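The Office Lunch Table: How Long People Stay and What Makes Them Leave

Project report, Introduction to Workplace Studies
Group members: Rory Morrison, Fenna De Haan, Anas Khoury
Supervisor: Nathalie Verschueren
Oct 23, 2022

1. Where the question came from

Our assignment was to pick an everyday habit and study it until it stopped looking normal. Anas wanted elevators. Fenna wanted the way people sign off emails, and had already saved a folder of them. We settled on lunch tables because all three of us had worked summer jobs in offices and all three of us had eaten too many sandwiches over a keyboard.

The wider question was what a shared table does in a workplace where nobody has to sit at it. Our narrower question was how long people stay once they sit down, and whether the table itself has anything to do with it. Our supervisor pointed out that this was two questions. We kept both.

2. What other people have said

There is a lot of writing on eating together at work, and most of it is in favor. Shared meals are supposed to build trust, spread news and help new hires feel at home. We found much less on the furniture. The books on office design we borrowed talk about tables mainly in terms of how many chairs fit around them, and the books on eating together talk as if the food were floating.

One idea that helped us came from a chapter on waiting rooms. People pick seats that let them leave without asking anyone to move. We suspected this was also true of lunch, and that a table against a wall would trap half of its users in conversations about mortgages.

3. Method

We studied two workplaces that agreed to have us. Arkik is a small accounting office on one floor. Hoekstra is a garden supply wholesaler with an office upstairs and a warehouse below, where the two groups share a kitchen and, as far as we could tell, very little else. A third company, Tenora, said yes in February and then stopped answering email. We mention it because it took up a whole page of our plan.

We sat in the lunch area with a notebook and wrote down when each person sat, when they got up, and who was already there. We logged 331 sittings in total, 158 of them at Arkik. A sitting started when the person had both food and a chair. We had to add this rule on the first morning, after a man at Hoekstra ate an entire bowl of soup standing beside an empty seat with one hand on its back.

Everyone had been told about us by a notice on the fridge. We did not write down names or what people talked about, although Rory now knows more about a certain parking dispute than he would like.

We also did 30 short interviews. Each one had the same opening question: "What made you get up today?" The most common response was a puzzled look, followed by "I was finished." We learned to wait. If you stay quiet a little longer, people will tell you that they saw their manager coming.

4. Results

4.1 Length of stay

People who sat down at a table that already had someone at it stayed longer than people who sat down alone. This is not a surprise, and our supervisor wrote "good" next to it in a way that could be taken either way. The more useful finding was what happened when the other person left. In most cases the one left behind got up almost at once, even with food remaining. Several finished a yogurt while walking.

The difference between the two offices was large. At Arkik people tended to come in as a group and go out as a group, and the whole thing had the feel of a train schedule. At Hoekstra people drifted. Warehouse staff ate early and fast. Office staff came later, sat longer, and complained that the microwave was always dirty by then.

4.2 The wall seats

Both lunch areas had a table pushed up to a wall. We expected the seats nearest the wall to be the last ones taken, and at Hoekstra they were. At Arkik they were taken first. Fenna found out why in an interview: the wall seats are closest to the only outlet. So our theory about trapped diners lost to a phone charger, and section 2 has been left as it was so that the reader can enjoy it.

4.3 Surfaces

We asked what people noticed about the table. Very few could say what it was made of, including two who were leaning on it when asked. What they did notice was whether it was sticky, whether it rocked, and whether it was "nice." Pressed on what nice meant, most of them ended up at wood. A wooden top seems to count as somewhere to sit down, and a white one as somewhere to put things.
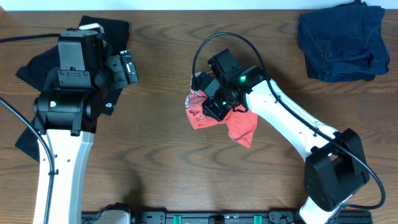
5 min read

The grain came up more than we expected. One person at Arkik said she follows the dark lines with her finger when a conversation gets dull, and that she could draw a good part of the table from memory. We have no way of telling whether a wavy grain keeps people in their chairs. It does seem to give them something to look at besides each other, and for some of the people we talked to this was the main thing they wanted from lunch.

5. Problems with the study

We were sitting there. People are polite to a student with a notebook, and at least one person admitted to staying longer so that his number would look better. Another moved her lunch to her car for the week. Neither of these is easy to correct for.

Our two offices also differ in every way that two offices can, so the comparison should be read with some patience. We would have liked a third site. See Tenora, above.

Finally, Anas was sick for part of the Hoekstra visits and Rory covered for him. Rory's handwriting has cost us several sittings that may have been sevens or may have been ones. We left them out.

6. What we would do next

Fenna would like to move a table away from the wall and see who complains. Arkik has said it would allow this if the outlet comes too. Rory wants to interview the people who never use the lunch area at all, starting with the man and his soup.

Thanks to Afshin Yazdani for reading two drafts and crossing out the word "lunchscape" in both.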